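Aus der Investitionsplanung

Das Projekt Vudirbridge geht in die Beschaffungsphase. Für Greifer, Ersatzfingerspitzen und Wartung beantragt die Abteilung Technik einen gesonderten Haushaltstitel — die Mittel für Kleingeräte bleiben davon unberührt. Der Antrag liegt der Verwaltung seit Juni vor.

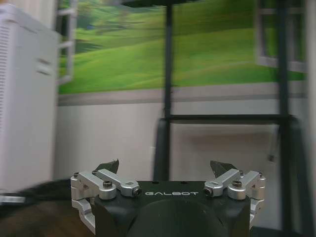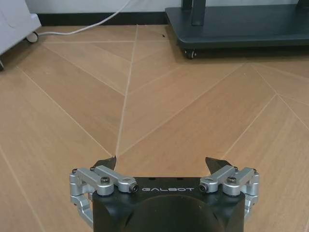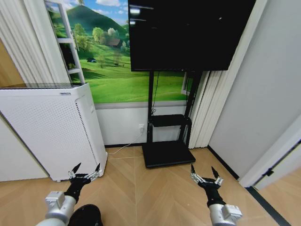 Robotergreifer mit schwarzen Fingerspitzen und silberfarbenem Gestänge.

Je Arbeitsplatz sind 400 Euro im Jahr für Verschleißteile vorgesehen, dazu einmalig 1.000 Euro für die Einweisung des Personals. Bestellungen bis 100 Euro können die Standorte Pukcombe und Zostport ohne Rücksprache auslösen. Darüber hinaus ist die Freigabe durch Vasilis Nedeljković erforderlich.

Bedarfsmeldungen nimmt Kartini Ginting entgegen. Bitte geben Sie Kostenstelle, Standort und gewünschten Liefertermin an.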